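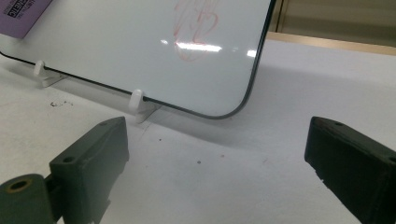 How long does the ferry take from Baststead to Bratanby? Thirty-eight minutes in good weather, and in bad weather it doesn't go.

My aunt had made the crossing every May for most of her life. The year she couldn't, she sent me with a tin of shortbread and a letter for her sister. The two of them hadn't spoken on the phone since the sale of the house in Prisenden, but they wrote, and once a year one of them got on the boat. It was always my aunt who got on the boat.

I bought my ticket from a man eating soup. It was number 3674, and I put it in my coat with the letter. The boat was called the Fairweather. There were school kids on the top deck and a dog tied to the rail by the stairs. I sat inside, by the heater.

Halfway over, the engine stopped.

It was quiet enough to hear the cups moving behind the counter. The woman selling coffee went on selling coffee. A voice on the speaker said we'd be under way shortly, and then it said nothing for a long time. The kids came down, wet and bored, and sat on the floor. I opened the tin and passed the shortbread around. I thought I'd stop at half.

When the engine started again there were 2 pieces left. I closed the lid and held it on my knees.

My other aunt was waiting at the end of the pier in a green raincoat. She looked past me at the people coming off, all the way to the last one, a man with a bicycle. Then she looked at me.

"She's not well?" she said.

"It's her hip. She sent this."

She took the letter first and put it in her pocket without opening it. Then she shook the tin.

"She used to send 24," she said.

I told her about the engine and the kids on the floor. She listened to all of it – the soup man too, which I hadn't meant to include. She ate one piece standing there in the wind and gave me the other.

"What time does it go back?" she asked.

"Four."

She buttoned her coat up to the neck and looked at the boat.

"I'll need my other shoes," she said, and we walked up the hill to get them.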